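4.2 Household goods and the leasing of mission property

Receiving states have usually dealt with the commercial use of embassy buildings through tax law or zoning rules. Sanctions law adds a third route. Once a resolution bars a mission from leasing its premises for anything other than diplomatic work, the tenant becomes a party to the breach, and the contents of the rented rooms become a question for the customs office. We coded 3,694 lease and inventory entries from 33 missions. Furnished lettings were treated as a separate class, as furniture brought in duty-free may not be passed on to a paying guest without a declaration.

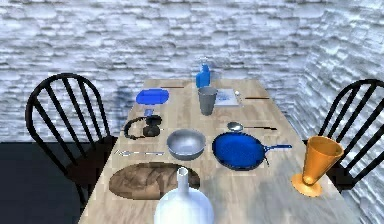
Figure 3. Rendered dining area with table, two black chairs and household objects.

Coding followed the Raltis schedule, with 2 changes. Kitchenware was merged with tableware, and fixed fittings were left out. Entries with no stated value were set to 100 in the local currency, the threshold below which most of the customs offices in the sample do not ask for a form. Results with these entries removed are given in the appendix and do not differ in sign.

Furnished lettings ended later than unfurnished ones after a ban came into force. Two explanations fit the records. Operators of furnished rooms, such as the hostel firm we call Ruppert, held long contracts and went to court to defend them. Foreign ministries also waited for the outcome of those cases before writing to other tenants.

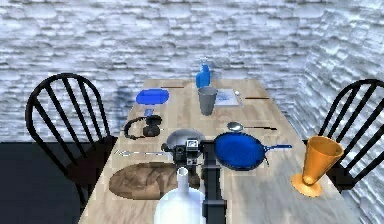
Reading time for this section: 2 min

The Doma case shows the second pattern. The ministry sent its first notice in October and took no further step until the appeal was decided. Rent was paid into a blocked account during that period, so the mission received no income while the tenant stayed in place. Rornard, an office tenant in the same city, left under a settlement before any hearing. We code both as compliant from the date on which payments to the mission stopped.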